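Bolsas de papel kraft: cómo vaciarlas, revisarlas y volver a usarlas
Trucos de casa – Orden y almacenaje

La bolsa de papel con asas sirve para trasladar ropa, calzado y objetos blandos dentro de casa, siempre que se respete su límite mecánico. Casi todas las roturas se producen en dos puntos: la unión del asa con el borde y la esquina del fondo. Lo que sigue se aplica a bolsas medianas de uso doméstico.
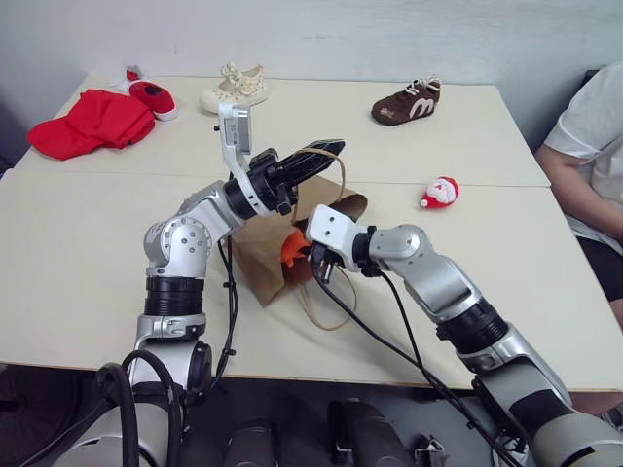
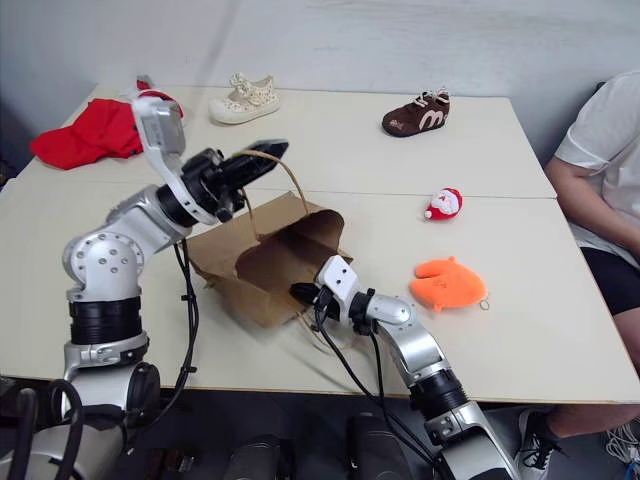

Bolsa de papel marrón sobre dos mesas claras unidas.

Superficie de trabajo

Conviene una mesa lisa, despejada en la zona central, con espacio a ambos lados para separar lo que sale. Si se juntan dos mesas, se iguala la altura antes de empezar; un escalón de 2 mm en la junta basta para enganchar el papel al arrastrarlo. La bolsa se coloca sobre una sola de las mesas, sin pisar la unión.

Vaciado

1. Tumbar la bolsa de lado. De pie, el peso se concentra en el fondo y la boca tiende a cerrarse.
2. Abrir la boca por las caras, nunca tirando de las asas.
3. Sujetar el borde con una mano y extraer con la otra. Las prendas se sacan por el centro, sin rozar los pliegues laterales.
4. No volcar el contenido de golpe. Las hebillas y las suelas rígidas marcan el papel por dentro y la marca acaba en rasgadura.
5. Pasar la mano por las esquinas interiores. Los calcetines sueltos y los tiques suelen quedarse en el pliegue del fondo.

Asas

El asa de papel retorcido trabaja bien en vertical y mal en lateral. Levantar la bolsa por una sola asa descarga todo el esfuerzo en un único refuerzo encolado. Si el refuerzo se ha despegado, se puede fijar con cola blanca y una pinza durante 40 minutos; con cinta adhesiva la reparación dura poco y arranca la capa superficial al retirarla.

Clasificación del contenido

El calzado va a un lado y el textil a otro. Los zapatos se limpian por la suela antes de guardarlos y no vuelven a compartir bolsa con ropa lavada. Las prendas de color intenso se separan de las claras si han estado guardadas en un sitio húmedo – el papel absorbe agua y la transmite.

Plegado y archivo

Una bolsa arrugada se aplana con la palma, del fondo hacia la boca, siguiendo los pliegues de fábrica. No hace falta plancha. Guardo 18 unidades en vertical dentro de un archivador Natico, con las asas hacia dentro. Las del modelo Vilier 549 tienen el fondo más ancho y ocupan más; esas las dejo en horizontal, en el estante inferior.

Cuándo descartarla

Fondo blando, manchas de grasa o rasgadura que llegue al pliegue. Las dos primeras no van al contenedor de papel si la grasa ha calado. Una rasgadura corta en el borde superior se resuelve doblando la boca hacia fuera dos centímetros, con lo que la bolsa pierde altura y gana rigidez.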